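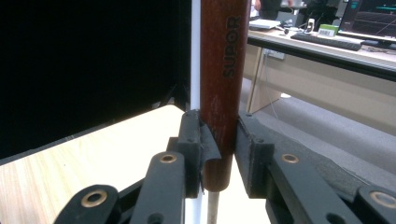

SUPOR handle, reddish-brown finish, scuffs toward the rounded end

11/12/2024
Birncombe bench notes, utensil hanging + handle finish

OK so, back on the spoon problem. Quick catch-up for anyone who skipped the October pages (fair enough, they're mostly me complaining about drawers). We've been trying to get the kitchen tools out of the drawer by the sink and onto something that stands on the table, so you can grab one with your hands full and put it back without looking. The drawer is terrible. Everything with a long neck gets wedged diagonally and then the whole thing jams and you have to feed a ruler in through the gap.

The handles are the part I care about most. The finish on the SUPOR one is really nice, glossy and warm, but it does show marks, and the lighter streaks catch the light when you tilt it. My theory is drawer rash. I can't prove it. If I hang it up for a few weeks and the streaks don't get any worse I'll be happy with that, and if they do get worse I'll have to blame my own handling instead!

Tried a few hanging arrangements before settling. The magnetic strip is out (the metal neck is slim, and the whole thing swings around and ends up pointing at the wall). The S-hooks on the Cavska rail worked fine for ladles but they jump off the rail every time you lift something, and then you're on the floor looking for a hook. The jar with dry rice in it was my favorite for a day and a half, until it got knocked over. I am still finding rice.

So that leaves the mug tree, which was sitting in the cupboard with no mugs on it anyway.

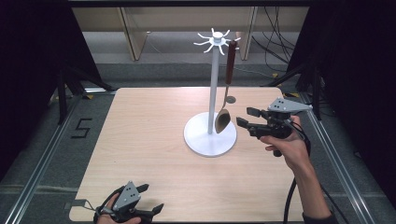
What I like about it is that the hooks curve up, so whatever you hang settles into the bend and stays there. What I don't like is that it was made for mugs, and a mug handle is a big generous loop. A spoon needs to be lined up. You come in a bit above the hook, lower it, and feel for the moment it takes the weight. If you let go before that, it drops straight down the pole and bangs the base. Ask me how many times I did that this morning. (Don't.)

Things I want to remember for next time:

Use a hook on the side you're reaching from. Going around the pole with a long spoon means the bowl knocks it on the way past.

Keep the base well in from the front edge of the table. I had it too close at first and my sleeve got it.

Heavier tools go opposite each other. I loaded one side with the two big ladles to see what would happen, and the stand leaned enough to make me grab it. Didn't fall, but I'm not leaving it like that overnight.

Don't hang anything fresh from the sink. The water runs down the neck and makes a ring at the base, and then somebody has to wipe under it, and the somebody is me.

Spent nearly 40 minutes just hanging and unhanging the same spoon, which sounds like a silly way to use a morning, but by the end I'd stopped thinking about it, and that was the whole idea. The drawer never got that easy.
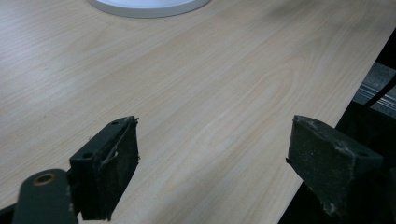

Birncombe Workshop / Kitchen & Small Wares Group

Now, the tabletop. I love this table. It's got that pale blond grain with the swirl in the middle, and a bit of a sheen, and I would like it to stay that way, so I've been fussing over what the stand does to it. A smooth base slides, which is good for the wood and bad for everything else. I stuck felt dots under a spare coaster to try the idea out and it was an improvement on bare plastic, except the felt picks up crumbs and then you're basically sanding the table in circles. Cork next. There's a sheet of it behind the clamps unless it's been used.

While I was at it I dug out the finish samples for the wood. These are offcuts, not the table itself, calm down. The Flomura oil went on in 3 thin coats with a rub of 2000 grit in between, and I gave them seven days before touching them. It feels lovely, silky, no stickiness. It did go a shade more yellow than I wanted, though, and on wood this pale you see it right away when you put it beside an untreated piece. I think I can live with it on a handle. On a whole tabletop I'm less sure, and I'd want to look at the samples again in daylight before anybody opens the big tin.

Water drops on the oiled offcut beaded up for a while and then left a faint ring, which came out with a dry cloth. Tomato sauce did not come out. Turmeric I haven't dared try yet, but we should, because that's what these spoons get used for around here.

Left to do:

Cut a cork disc for under the stand and see if it stops the slide without eating the finish.

Find out if a slimmer hook sleeve would help the spoons hang straighter. Heat-shrink might do it, or a bit of clear tubing off the aquarium shelf.

Do one handle sample with the oil over the original gloss. I suspect it just sits on top and goes tacky, but I'd like to know.

Empty that drawer properly and decide what stays. The garlic press with the missing pin can go, I've been saying so for a year.

If you use the stand in the meantime, please do! Just hang things back on the hook you took them from so I can see which handles are getting knocked, and leave the oiled offcuts on the windowsill alone, they're labeled on the back in pencil. 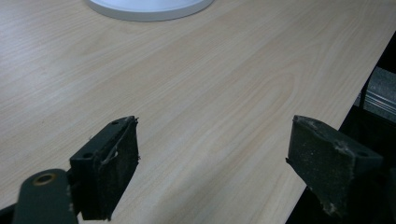
Muñoz
Bench lead, small wares

PS. Wiped the table down with a barely damp cloth, then dry, with the grain. Please no spray on it until the finish question is settled. The cloths are in the blue tub under the sink and the tub goes back under the sink.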